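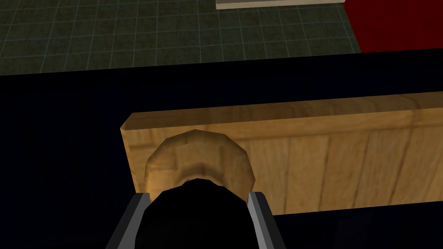

Ticket 1012: Platform lift cuts out above 5 m, fault code 23

Status: Closed
Machine: Pellach van-mounted platform, 700 hours on the meter
Site: Condby depot
Reported by: Selma Petek
Assigned to: Bujar Kneževič

Problem
Boom raises normally to 5 m, then stops. Display shows code 23 (outrigger signal lost). Lowering works from both the basket and ground controls. Resetting the key switch clears the code until the next lift.

Log

08:40 Petek: Fault repeated three times on level ground, basket unloaded. All four outriggers down, all four lamps lit. Machine tagged out of service.

10:15 Kneževič: Checked supply voltage at the control box under load. Within limits. Cleaned and reseated the main ground. No change. 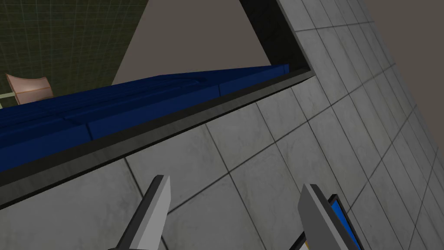

Tiled surface and dark rim

11:30 Kneževič: Swapped left rear and right rear outrigger switches. Fault stayed on the left rear channel, so the switch is good. Suspect harness.

13:05 Cabral: Check the harness at the turret clamp. We had a chafed wire there on the Novbridge unit in March.

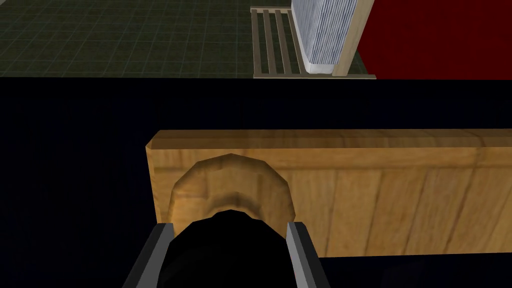 Gripper and long board

14:20 Kneževič: Confirmed. Insulation worn through on the left rear signal wire at the clamp. Wire opens as the boom loads the turret. Spliced in new section, fitted sleeve, moved clamp clear of the edge.

15:50 Kneževič: Ten full lifts, five with rated load. No code.

16:10 Petek: Tag removed. Cabral to add the clamp to the service checklist. OK to close.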